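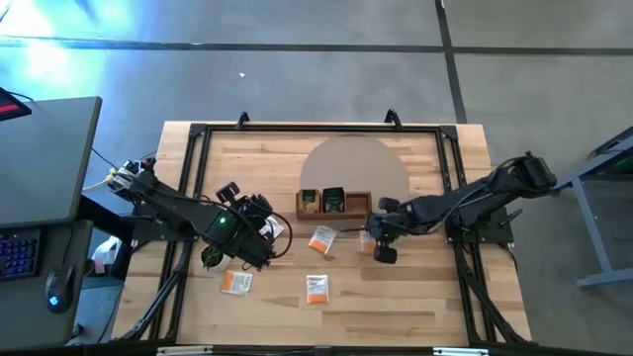
Figure 4. The two-arm sorting bench, with the divided tray near the center and sachets on the tabletop.

4.3 The stalled-wrist fault

We had planned to give this section over entirely to success rates, and readers who came for those will find them in the next one. But the fault described here took up so much of our time, and taught us so much about our own setup, that we would feel a little dishonest tucking it into a footnote. We hope that other groups working with small two-arm benches will forgive the length and perhaps save themselves a few long evenings.

The task itself is a simple one. Small paper packets and sachets are scattered over the bench, and the two arms pick them up and stand them in a divided wooden container. The arms run under Flimari, our control layer, and the grasp planner is the Tosmont model described in Section 3. Over the whole study we logged 3,908 grasp attempts, and the great majority ended either in a clean placement or in a plain miss, with the fingers closing on nothing and the arm going back for another try. Plain misses are harmless, and we had learned to be quite fond of them.

The fault was of another sort. In 225 attempts the gripper came down into the container, met something firm, and kept on pushing. The wrist motor drew more and more current until the driver shut it off, and then the whole arm went limp. A limp arm falls, and although ours are light, a falling wrist can pinch a hand badly. On August 5, 2021, one of them came down across the back of Dennis Whitlock's glove while he was straightening a packet. He was not hurt, I am glad to say, but we stopped all runs that same afternoon and did not start again until we understood what had happened.

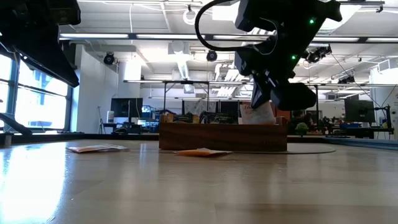
Figure 5. Gripper inside the wooden box, its fingers against an upright white card.

Our first guess was the motor, as I suppose everyone's would be. We swapped the wrist unit for a spare, ran the same trials over again, and got the same stall at very nearly the same depth. Our second guess was the planner, and that one came closer. Tosmont picks a target height from the overhead view, and it judges that height well for anything lying flat on the wood. For something standing on its edge inside a container it tended to aim too low, by over 9 millimeters in the worst trials. The fingers were then being told to reach a point they had no way of reaching, and they did their best to obey.

That would have been only a nuisance if the wrist camera had stepped in, as we had designed it to do. In its normal role the wrist view corrects the overhead estimate during the last part of the descent, and in slow trials it did this nicely. In fast ones it did not. The logs showed that frames taken while the arm was swinging across the bench were still sitting in the queue when the descent began, so the correction was worked out from where the gripper had been a moment earlier.

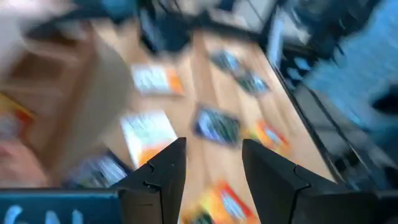 Blur made matters worse. The packet detector still returned a box for smeared packets, and with a healthy confidence score too, so the filter that should have thrown those frames away let them through. We had tuned that filter in December on the Mottram recordings, where the arms moved at a much gentler pace, and it had not crossed our minds to check it again once we raised the speed.

The repair came in two parts. Frames are now dropped whenever the wrist is moving faster than a set limit, and the descent waits for a fresh one. We also put a current ceiling on the wrist, well under the driver's own cutoff, so that an arm meeting resistance backs away under power and does not go limp. The second change is the one we care about most — it protects people whatever the planner happens to believe.
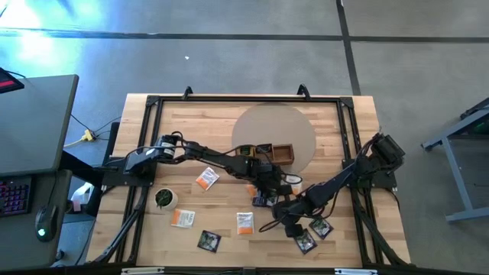 Figure 6. The arms nearly meeting over the middle of the bench, with packets spread across the tabletop.

Close work between the arms brought out one last wrinkle. When the two wrists met, the new ceiling sometimes tripped on both sides together, and each arm then backed off along its own path with no thought for the other. We now let one arm retreat first and hold the other still for 10 control cycles. The Prasden simulator had shown no sign of this problem, as its contact model treats the cables as if they were not there, and on the real bench a cable can tug on a wrist hard enough to matter. Hands stay off the bench whenever the drivers are live, and that rule remains in force with the repair in place.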